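How I Fill a Wire Fruit Basket So It Looks Good and Nothing Rolls Out

I've been meaning to write this one up since November, when I put a fruit basket at the end of a long table and a lemon made a break for the floor three times in one afternoon. I blamed the lemon. Then I blamed the basket. Then I took everything out, started over with the stuff at the bottom, and the thing sat there perfectly happy for the rest of the week.

So this is how I do it now. It works for real produce and for the pretend kind (I use both, more on that further down), and once you've done it a couple of times you can get the whole thing filled before your coffee's ready.

What you need

One open wire basket or bowl. Mine is black, with curvy strands going every which way, and I bought it from Widov after returning two others that had gaps big enough to lose a lime through. Wide at the top is good. Tall and narrow is a pain, you can't see anything but the top layer.

One round mat, bigger than the bottom of the basket. I like a dark one. Felt, woven, whatever you have, as long as it lies flat.

A mix of produce in different sizes. I go for something round and green, something orange, a pepper or two, and something that drapes, which in my house means grapes.

A dish towel. Two if you just washed everything.

A table with some room on it! I did this for years on the eighteen inches of counter between the toaster and the sink and I don't know what I was thinking.

Picking the basket

If you're shopping for one, take a lime with you. I'm serious. I walked into the Erereo outlet with a lime in my coat pocket and tried it against every wire bowl on the shelf, and I got a look or two, but I went home knowing what fit. If the lime can poke halfway through a gap, it'll get stuck there, and a stuck lime gets a dent, and a dented lime goes bad on you from that side first.

Regular straight wires in rows are easier to clean. The tangled, nest-looking kind are prettier and they hold round things better, because there's always a bend of wire for the fruit to sit against. You trade one for the other. I went with pretty, and I clean it with an old toothbrush.

Check the feet too, or the bottom if it doesn't have feet. Set it on the store shelf and push on the rim with one finger. If it rocks empty, it'll rock full.

Step 1: Lay everything out first

Get every single thing out on the table before anything goes in. I skipped this for the longest time and just pulled stuff out of the bag as it came, and that's how you end up with the onion on top of the grapes.

I put the big things on one side and the basket on the other, with a clear patch of table in between. Grapes go down flat. Anything leafy gets its own spot so it doesn't get squashed under a pepper. You want to be able to look at the whole pile and the empty basket at the same time and think, okay, what's my bottom layer?

If it's real produce and you washed it, this is also when you dry it. All of it, including that little dip around the stem on an apple. Water in there is what turns the skin brown and soft.

Step 2: Mat down, basket in the middle

Mat first. Put it where the basket is going to live, because dragging a full basket across a table on a mat bunches the mat up every time. Then set the basket on it and look straight down to see if you've got the same amount of mat showing all the way around. It never looks right from the side.

The mat does two jobs. It keeps wire off the wood (my old table has a ring of little scratches I could have avoided for the price of a sandwich), and it gives you a dark background under all those gaps, so the colors show up better. I tried a cream one from Findden and you could see every crumb and onion skin that fell through. Dark gray or navy, that's my advice.

Step 3: First pieces in

Start with green. I know, it sounds bossy, but green at the bottom peeks out through the wires and makes everything over it look brighter. One lime or a small green pepper is plenty to begin with, and set it off center, because the middle fills itself.

Then red, next to it, touching. Then your orange things. Lower each one down into the basket and let go once it's resting on something. If you drop it from the rim, whatever's already in there shifts, and you're back to rearranging.
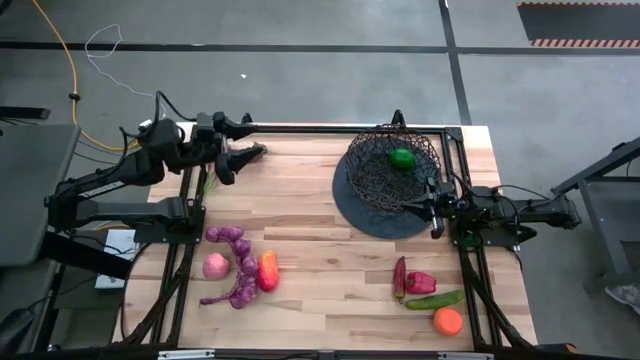
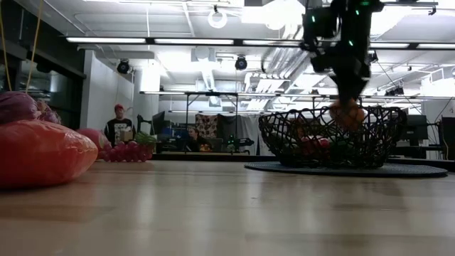
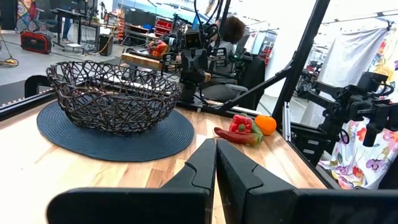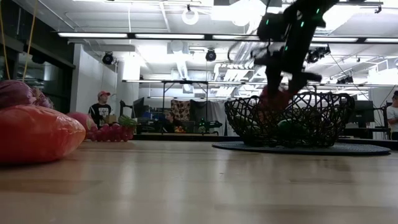
Step 4: Wedge, don't stack

This was the big one for me. I used to stack fruit like I was building a snowman, one on top of another, and of course it came down. What you want is each new piece sitting in the dip between two pieces that are already there. Give it a tiny push. If it moves, turn it until it doesn't.

Peppers are great for this since they've got those lumpy shoulders. A bell pepper on its side will hold an orange in place on either end. Long chili peppers are your fillers, they slide down into the cracks where nothing else goes. Point the stems inward if you don't like the look of them, or outward if you do (I do, they look like somebody just came in from the garden).

A net bag of small oranges can go in whole, net and all, if you're in a hurry or if you plan to take it right back out for the fridge. Looks a little like groceries, but it's stable as a rock. When I have company I cut the net off and do them one by one.

Step 5: The heavy stuff stays low, or stays out

Onions, turnips, a cabbage. I love the color of a purple onion in a fruit basket and I'll tell you right now it's a bad idea with real ones. They make the fruit next to them taste funny and they shed all over. If you're using pretend produce, put the onion in early, low and near the middle, so the weight's in the right place and the basket doesn't tip when you move it.

With real ones, I leave the onions and roots on the table next to the basket, or give them their own bowl on the other end. Two groups with a gap between them look nicer than one giant heap anyway.

Step 6: Grapes and leaves last

Grapes go over the edge. Lay the stem end inside, wedge it under something (an apple works), and let the rest hang down over the rim on whichever side faces the room. Don't put anything on top of the berries. If you've got a stiff bunch that won't drape, and a lot of the pretend ones won't, lay it along the rim in a curve and follow the shape of the basket.

Leafy stuff gets tucked into whatever holes are left. One sprig is usually enough. I got carried away once and it looked like the basket was growing out of a hedge.

Step 7: Turn it and fix the back

Grab the mat, not the basket, and turn the whole thing a quarter turn at a time. There's always a bald spot. Mine is always at the back left, I guess because I'm right-handed and everything gets placed from that side. Pull one piece from the crowded part and move it over. You don't need to buy more fruit to fill a gap, I promise.

Then do the bump test. Knock the table with your hip like you're walking past in a hurry. If something rolls, that's the piece that needed wedging.

Real or pretend?

Both have a place. In summer I use real, and we eat our way through it and I refill as we go. In winter, when good peppers cost what they cost, I keep a set of pretend ones in a tote from Cormier and mix them in at the bottom where they're filling space, with real apples and oranges on top. Everyone grabs from the top, so it works out fine.

If you're mixing, watch for shine. Real peppers are glossy and real onions have a soft kind of sheen, so a pretend piece that's way shinier than its neighbors will stick out. Put it lower down. Also, please tell your houseguests. I had a cousin get a good bite into a peach once.

Pretend pieces get dusty in all those little creases, by the way. I do mine in the sink with dish soap and lay them out on a towel overnight. Wire baskets can go in the sink too, just shake the water off and dry them right away so they don't rust at the joints.

What it ran me

The basket and the mat came to 225 pages of my life scrolling through reviews, ha, and a lot less than I'd feared in dollars. I already had most of the pretend produce. If you're starting from nothing, buy the basket first, then the mat, and fill it with whatever's on sale that week.

A few quick fixes

Basket tips when you take something out: too much weight on one side, usually an apple pileup. Move one across.

Fruit's going soft on the bottom: you filled it too deep. Two layers is my limit with real fruit, and I take everything out every few days to check.

Mat slides around: a bit of that rubbery shelf liner underneath, cut smaller than the mat so it doesn't show.

Everything looks kind of brown: move it nearer to a window, or swap out whatever you've got too much of. For me it's nearly always that I went heavy on red and forgot the green. Pull two reds, add a lime, have another look.

Next time I want to try the same thing with squash and gourds, which are a whole different headache because of the necks. I've got one here that won't sit any way but sideways.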